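Sep 14, 2025, Hunt library, lower room. 25 min plus questions. Talk slow. Water.

**Open**

- Thanks for coming on a Sunday. Bathroom's down the hall on the left.
- Who here got the Pelier mailer? Hands. Who read past the headline? Hands again, wait for the laugh, don't push it.
- Tonight = how a candidate announces. Why they all sound alike now, what the announcement tells you, what it doesnt.
- Say up front: I vote, I have opinions, I'll try to keep them out of the first half. No promises on the second.

**1. The announcement used to be a speech**

- Courthouse steps, bunting, high school band. Twenty minutes minimum. You had to stand there and say what you were for.
- Reporters got a copy in advance and picked it apart. Opponents too.
- Then the video. Two minutes, kitchen, soft light, coffee mug. No one can interrupt a video.
- DON'T spend long here, last time I burned ten minutes on the bunting.

**2. Our race: county executive**

- Three videos since February. All three had a porch.
- First one: "I want to hear from you." Comments turned off. (pause)
- Second one ran 42 seconds. Never said the name of the office. I watched it twice to be sure.
- Third at least mentions the Clisska bridge. One sentence. "We need to do something about Clisska." Do what? Repair it, replace it, close it? Those are three different budgets.
- Fair point for the other side: an early video is supposed to be vague, the consultants tell them to be vague, and a candidate who puts out a bridge plan in February gets beat over the head with it till November. I get it. Still don't like it.

**3. "Conversation," "listening," "journey"**

- I went through the public emails from all three campaigns. 37 emails total.
- Words that come up most: families, future, together, fight. Fine, whatever, everybody uses those.
- Words that never come up: sewer, assessment, levy, bond. Which is the entire job!!
- Read the Adero paragraph out loud, the one from the second email. Flat voice. Let it land by itself.
- If somebody asks who wrote it: don't know, not guessing.

**4. The listening tour**

- Candidate drives to Pelier, sits in the diner, gets photographed nodding.
- I asked each campaign for the notes from the stops. Two didn't answer. One sent me a link to donate.
- What a real one could look like: post the questions people asked. That's it. Don't even have to answer them, just post them so we can see what got asked in Adero vs. what got asked in Pelier.
- Story about the town hall w/ the note cards, cards collected at the door, only the nice ones read. Keep it short. Don't name the moderator.

**5. Money part (they'll get sleepy, speed up)**

- Announcement day is a fundraising day. Video goes up in the morning, email at lunch, text at dinner.
- 752 donors on the first report for the front runner. Sounds like a lot till you look at addresses. Most are out of county.
- The cutoff people mix up: the 2,000 is the personal loan, not the total raised. Got this wrong in the handout, fix it out loud.
- Out of county money isnt a crime. My brother in law's checks go to races in four states. But don't call it grassroots.

**6. What to do with an announcement video**

- Watch with the sound off first. Where are they standing, who's with them, is it even here. One of the porches is not in this county.
- Then read the transcript with no picture. Circle anything that could be done or not done. You can check those later. Usually you'll circle one thing.
- Call the office. They pick up more than you'd think, this early.
- Ask ONE question and keep it narrow. "Will you vote to raise the bridge levy, yes or no." Not "where do you stand on roads."
- Write down the date and what they said. Keep it till the debate. 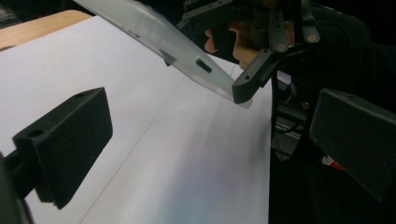 ## Q&A

Repeat every question into the mic, back rows can't hear.

- Likely: "Aren't you just being cynical?" Say: maybe a little. Would love to be wrong by October. Name one good announcement — the old school board one from Hunt, four minutes, three numbers in it, and she lost by plenty, so.
- Likely: "Who are you voting for?" Pass. Smile.
- Likely: long comment about the Clisska detour, no question in it. Thank them, move on, next hand.
- If it's about state races: not my beat, don't wing it. Did that last spring and heard about it for weeks.
- If it goes quiet: ask the room what they'd put in their own two minute video. Works every time.

**Close**

- Sign-in sheet by the door. Debate watch in Adero next month, date not set yet, I'll send it out to the list.
- Corrected handout goes out tomorow, same list.
- Stack chairs, lights off by 8.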